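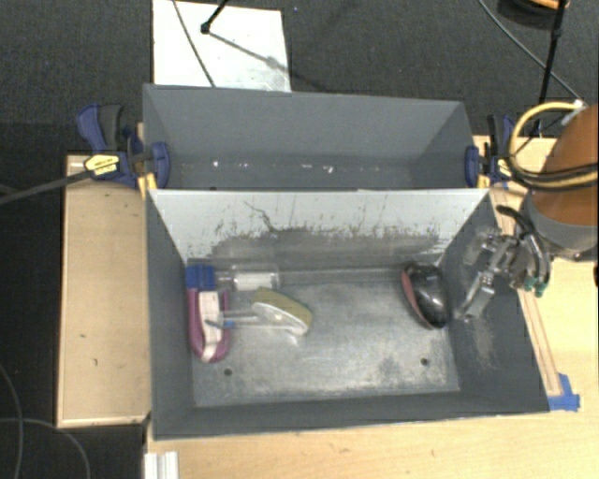
Boards > Ponds & Water Gardens > Pumps and Filters
Last updated: April 28, 2020

tveit_pond
My 3,000 gallon koi pond finally has its bog filter! Pea gravel, pickerel rush, one Jedora pump (quiet as anything). I can see the bottom drain again!! Anyone else gone this way?

mudboots
Love it, but pea gravel clogs. Mine was solid muck by October. Go bigger on the stone.

GudrunLie
Disagree, mudboots! Mine's been pea gravel for 9 years. Put in a cleanout pipe and flush it every spring. What flow are you running, tveit?

tveit_pond
900 gallons an hour. Cleanout pipe is in, yay!

mudboots
Well, the pipe helps. I still say that's slow for koi. I'd want up to 1,000 at least, they eat like horses.

GudrunLie
OK, I'm with you there. Bump it up before the water gets warm, and please post the rush when it blooms!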